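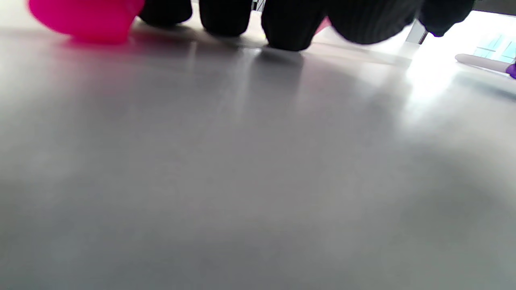 Home News Clubs What's On Contact

Sock-sorting contest draws a full room at Prurketness robotics club

Thursday, by our schools and clubs reporter

The after-school robotics club at Prurketness held its spring contest this week, and anybody who has ever stood over a pile of clean washing looking for the other half of a pair will have felt a good deal of sympathy for the young people taking part. The task was laundry. Each team had to teach a small arm to pick up socks and other soft things from a table, find the ones that went together and lay them side by side, all inside the time allowed and with no hands on the arm once the whistle had gone.

It sounds simple when you say it quickly, and several of the parents said as much at the start of the evening (your reporter was one of those nodding along, I am afraid). By the end of the first round we had all changed our tune. Cloth is a hard thing for a machine to get hold of. It flops, it folds under itself, and a dark sock lying on another dark sock looks very much like one large dark sock, as more than one team found out to its cost.

There were 17 pupils entered, working in small teams, and the youngest was 11. They have been meeting after lessons since the winter, and most of that time has gone into showing the arms what to do. The way they go about it is rather lovely to watch. One pupil takes a gripper in the hand, a bit like a pair of kitchen tongs with a camera on it, and does the job slowly and properly while the camera records every move. Then they do it again with the things in different places, and then again, and the recordings are used to train the program which later drives the arm by itself. The club's wall chart had the total at 2,722 recordings by the day of the contest, and there was a cheer when this was read out, with the loudest part of it coming from those who had done the most of them.

The team calling itself Yip won the evening, with 7 pairs matched and laid out in the final round. They had chosen to go slowly, and for the first few minutes it did not look like a winning plan at all. Their arm would come down over the table, stop, seem to have a good long think and then go up again with nothing in its fingers, and there were some kind-hearted groans from the back rows. But it dropped very little, and once it had a pair together it left them alone, while the quicker arms were forever knocking their own good work out of line.

Second place went to Nollar, whose arm was easily the fastest in the room and had the crowd on its side from the beginning. It ran into trouble with the plain black socks in the second round, laying two odd ones together with great confidence, and the points lost there could not be won back. The team took it in very good part. They told me they had made most of their recordings with bright colours, as these were easier to see, and that they would be starting on the dark ones straight after the holidays.

A special mention went to Galia, the smallest team, for the neatest notebook. The judges passed it round during the break and I was glad of the chance to look through it. Every practice had its own page, with a note of what had been on the table and how the light was falling, and there were some very honest remarks about the afternoons when nothing had gone right. One page said only "dropped it, dropped it, dropped it, tea", and I think many of us have had a day like that.

The light came up again and again in conversation, in fact. Several teams said that an arm which had behaved perfectly well on a dull afternoon would go quite astray when the sun was on the tabletop, and they had learned to record at different hours so that it would get used to both. One pupil explained this to me with great patience and a drawing on the back of a score sheet, and I hope I have passed it on correctly.

After the prizes the arms were left switched on for a while so that younger brothers and sisters could have a go at setting them puzzles. A woolly hat was tried, and a mitten on a string, with mixed results, and one small visitor was very firm that her own socks should be sorted as well and had to be talked into putting her shoes back on.

The club will carry on through the summer term, and there are places for new members from Year 7 upwards. No experience is needed and there is no need to bring any equipment, though clean odd socks of any size or colour would be gratefully received and can be left in the box at the school office. Sessions start at the end of lessons and finish in time for the late bus. The next contest will be in the autumn, when the teams hope to move on to folding tea towels.

We use cookies to help this site work and to see which stories are read. Accept / Manage choices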